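4 Setting up the Tranard warming unit

Read this section before you plug anything in. It covers the warming unit and its hose only. The blanket sizes are in section 5, and recovery-cage use is in section 6.

The Tranard is sold to vet clinics as a way of keeping small patients from cooling down under anaesthetic. It can help with that. It does not measure the patient, whatever the display seems to suggest. The large number on the front panel is the air temperature at the outlet, and a cat at the other end of the hose may be nowhere near it. Keep using your own thermometer.

4.1 What you need

The unit, with the hose already fitted at the factory end
2 blankets from the starter pack
2 hose clips (grey)
The Pledton bracket, if you ordered one
A grounded outlet that isn't shared with the oxygen concentrator

The brochure says the unit can be ready in minutes. Allow longer the first time. The self-test alone takes 367 seconds and can't be skipped.

4.2 Choosing a spot

1. Pick a flat surface or a wall stud near the table. Drywall anchors won't do for the bracket, including the ones labelled heavy duty.

2. Check that the hose reaches the middle of the table without being pulled straight. If it only reaches when stretched, move the unit. Don't buy an extension hose from another supplier – we have tried several and the air cools too much along the way.

3. Leave a hand's width clear behind the intake. Towels and drapes tend to end up there.

4. If the unit is going on a counter under cupboards, measure the gap with the hose attached. The hose leaves from the top and needs room to bend.

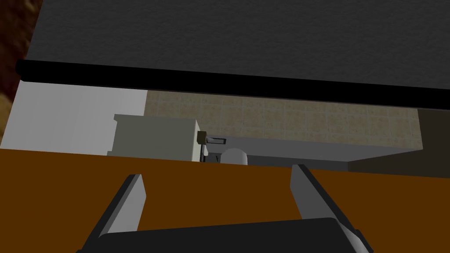
Counter with low overhead clearance

CAUTION: Do not put the unit on the floor. The intake picks up hair, and the filter will clog well before the change date printed on it.

4.3 Fitting the hose and blanket

1. Push the free end of the hose into the blanket port until the collar sits flush.

2. Close a grey clip over the collar. You should feel it catch. A clip that slides on easily is probably on backwards.

3. Tug the hose gently. If it comes away, start again with the second clip before blaming the port.

4. Lay the blanket on the table with the perforated side toward the patient.

CAUTION: Never aim a bare hose at an animal, even for a moment and even on the low setting. Warm air from an open hose can burn skin, and an anaesthetized patient won't pull away.

4.4 First run

1. Switch on at the back, then press and hold Start. A short press only lights the display.

2. Wait for the self-test. The fan speeds up and slows down several times. This is normal.

3. Set the output to Low and run it with no patient until the reading settles.

4. Feel along the whole blanket with the back of your hand. Warmth should be fairly even. A cold corner usually means a fold underneath.

5. Write the reading on the log card along with your own thermometer's reading at the blanket surface. If the two disagree by more than 2 degrees Celsius, don't use the unit on a patient. Call the service desk.

NOTE: The Auto setting adjusts fan speed according to room temperature. Some clinics like it. We have seen no good evidence that it keeps patients any warmer than Low or Medium chosen by a person who is paying attention, and it is noisier.

4.5 Filter and service

The filter counter starts at 2,000 hours and counts down. Treat that figure as a best case for a clean room. In a busy prep area with clippers running, look at the filter every month and change it when it turns grey.

Filters sold under the Bañuelos name fit the housing. The Skundby ones look the same but sit loose, and unfiltered air gets around the edge.

Section 4 revised 10/4/24. Discard earlier copies, which gave the wrong clip colour.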